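The Pletis Household Arm Safe Practice Binder, reviewed after a season of laundry

I put off buying this binder for a long time, mostly out of stubbornness. We had been running a gripper arm on household chores in our little shop for a good while, we had our own rules taped up beside the door, and I didn't see why I should pay $42 for somebody else's. Then Chiharu Hoshino, who shares the shop with me and has far more patience for paperwork than I do, ordered a copy and left it on my chair with a sticky note that said "read chapter 3, then we'll talk." So I did, and we talked, and our taped-up sheet has since gone in the recycling.

What you get is a ring binder of 216 pages with tabs, a pad of tear-off checklists, and a set of laminated cards that you hang where the work happens. It covers kitchens, laundry, tidying and a thin section on bathrooms. It's written for small groups like ours, the kind with one or two arms and nobody whose whole job is safety, and I have to say the tone is lovely. You feel like you're being talked to by someone who has spent a lot of afternoons standing next to a machine with one hand near the stop button (and who has probably gotten bored doing it, same as the rest of us).

Laundry is what we do most, so that's the chapter I can speak to. The front-loader card is the best thing in the whole package. It starts before the arm is even switched on: washer program ended, door opened by a person and swung all the way back, drum turned by hand so you know it has stopped and isn't going to surprise you. Then you look inside for anything with cords, straps or hooks and pull those out yourself. Only then does the arm get power. We used to do most of these things, in whatever order we happened to remember them, and having one order that everybody follows has made the mornings so much calmer.

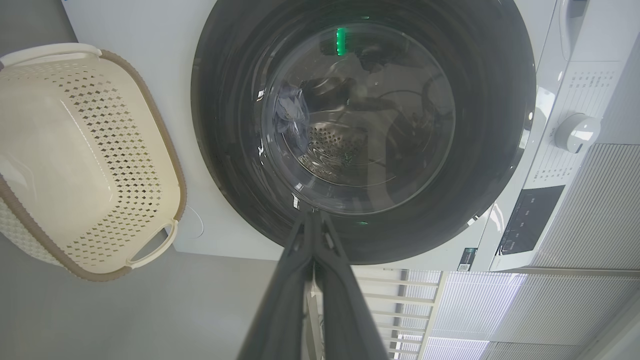 The second half of the card deals with going in through the door opening, and this is where I learned the most. The binder wants a slow approach and a pause just short of the rubber gasket, every single time, so that whoever is supervising can check the line of the fingers and say "clear" out loud. I thought the talking part was silly. I felt like I was landing airplanes! But it does keep your mind on the job, and when two people are in the shop it settles the question of who is watching and who is fetching coffee. There's also a good rule that the fingers should close on cloth only, never on the gasket fold, and that if a garment resists you stop and free it by hand instead of pulling harder. Chiharu has that one underlined twice in pencil.

Basket placement gets a full page too, which made me laugh when I first saw it. Pick a spot beside the machine, mark it on the floor, keep it out of the path of the door, and don't let anyone reach into the basket while the arm has power. I've come around on this completely. I used to lean in and fluff things up between grabs without a thought, and I'm a bit embarrassed about it now.

Now for the grumbles, because I do have a few. The speed tables in the back list a limit of 200 millimeters per second for anything near an open appliance door, and while that's a perfectly comfortable number to work with, the binder never tells you how the authors arrived at it. I would have liked a paragraph. The index is poor; "gasket" isn't in it at all, and you have to look under "seals." The bathroom section reads like it was written the night before the printer's deadline. And please don't take this binder as a replacement for the formal standards or for your arm's own manual. It says so itself on the first page, and the checklists leave blank lines for your manufacturer's limits, which you really do need to fill in before you hang anything up.

One more practical note. The tear-off pad ran out much sooner than I'd hoped, and refills are only sold in packs of three. We've started photocopying the last sheet, which the license page allows for use in your own shop.

I did look at the Lammers course before settling in with this, and for a bigger outfit it may well be the better choice, but at $2,379 per seat it was never going to happen here. For a two-person shop, the binder has been plenty. I'd give it four and a half stars, with the missing half for that index. If you only have time for one part, read chapter 3 with your arm switched off and your own washer in front of you, and keep a pencil handy.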